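Week 4 handout: the "lessons I've learned" interview

Right, celebrity journalism again, and I promise we're nearly done with reality TV (I can hear the groans from here). You've all read the Iolanda Assunção piece by now. She came out of the house in week 11 of Chuensuk, said very little for a month, then gave one long interview and suddenly every gossip site had its own version of it.

I put 16 of those versions side by side over the holidays. The original ran to 660 words. Most of the rewrites kept roughly 40 of hers and padded the rest with her age, her old housemates and whatever she'd posted that morning!

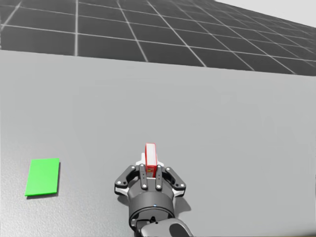
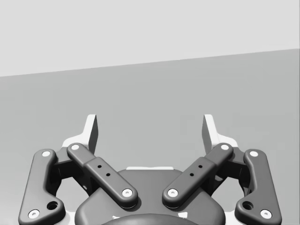 So what do we look for? Start with the verbs. "Shared", "revealed", "opened up", "broke her silence" – they all mean she said something, but each one sells you a different mood before you've reached a single quote. Bralten used "broke her silence" twice in one story, and she'd been posting the whole time.

Then check who's speaking. I got caught out by a line about forgiveness that I was sure was hers, and it was the Jukska reporter summing up.

For next time: pick one rewrite, underline every word that's really Iolanda's, and bring it along. Pencil is fine. If you can't get into the reading folder, email me before 11 and I'll send you the text.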